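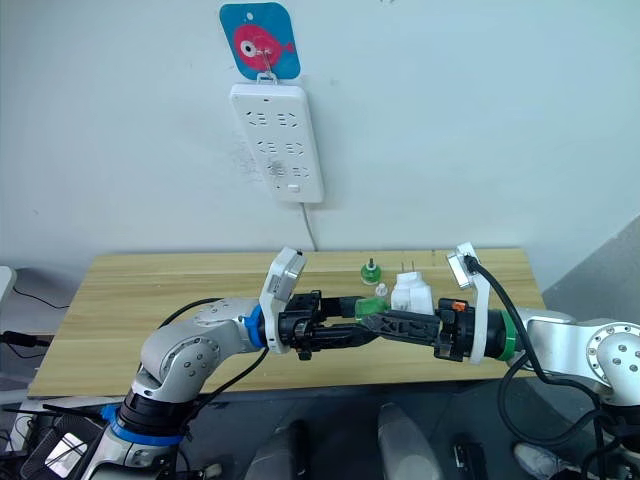 Vol. 3, No. 4

September
Posted by the author of Outlet Notes

We use cookies to remember your settings. Accept | Manage

Print this thread | E-mail this thread

My electric company wants me to believe that my phone charger is robbing me. The insert in this month's bill says "idle devices" are the reason it went up. I have some doubts, so, a thread.

First, the pitch. Tenelport will sell you a plug called the Clorirgate that "learns your home" and shuts off whatever you're not using. It needs an app. It needs wifi. It needs an account with a password that has a symbol in it. And it stays on all day, waiting to turn other things off.

I asked their chat window how much power the plug itself uses. It sent me a link to the page where you buy the plug. I asked again. Same link.

Standby power is real, I'm not arguing that. An old cable box or a big game console can pull a fair bit doing nothing. A modern phone charger with no phone on it pulls so little that my cheap meter reads zero.

So I did the boring thing and put the meter on whatever I had. The worst offender in my place was a Fukuda stereo I bought used and mostly play on weekends. It's warm to the touch when it's "off." That one I unplug now. The lamp, the kettle, the toothbrush charger: I can't make myself care.

The insert says you could save "up to 90 dollars a year." Up to! I could run up to a marathon. There's a tiny note under it and the note says results vary by household. Which household got the 90? I'd like to see their garage.

Somebody in my replies says the Vullalden report proves the savings. I read it. It's a survey. They asked people who had bought a smart plug if they felt they were saving money. People who buy things like to feel good about them, me included.

A power strip with a switch on it does the same job and has no terms of service. You push it. Mine's hung up on the wall so I don't have to crawl under anything, and that did more for my habits than any app has.

Meanwhile the thing that did raise my bill is printed on page two: the delivery charge. It went up and I can't unplug it. Funny how there's no insert for that.

If you've measured your own stuff with a real meter, send me the readings. Please don't send screenshots of the app's little green leaf. I've got plenty of those.

Get new threads by e-mail. Sign up for the newsletter. Unsubscribe at any time.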